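Backstage at the Sangkhawat, October 2019

I'd booked the open day back in August, mostly because Kulap Duangkaew was dancing in the new season's opening piece and I wanted to see where she spends her days. Nearly 420 of us turned up, so they split us into groups and off we went! 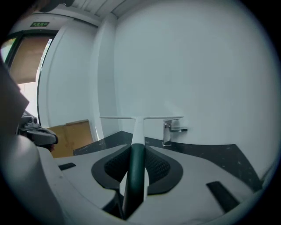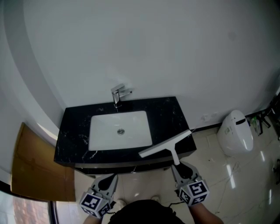
By the washbasin: the green handle close up, then the black counter.

Our guide was Rattana Rungrueang, the rehearsal pianist, who walks very fast and talks faster. She took us up to the big studio first (76 steps, no lift, bring sensible shoes) and we watched the company run the second act of Stesero. No costumes, lots of woolly socks, and the ballet master stopping them every few bars to fix an arm. I could have stayed all afternoon.

After that came the wardrobe, where they were letting out the Asano tunics for a taller cast, and then the pit, which is tiny. How they fit a harp in there I don't know.

The season talk was a bit long, but the news was good: Jover is coming back for 2 weeks in the spring, with Kulap in the second cast. Tickets go on sale at the box office next month, and I'm after the side balcony again.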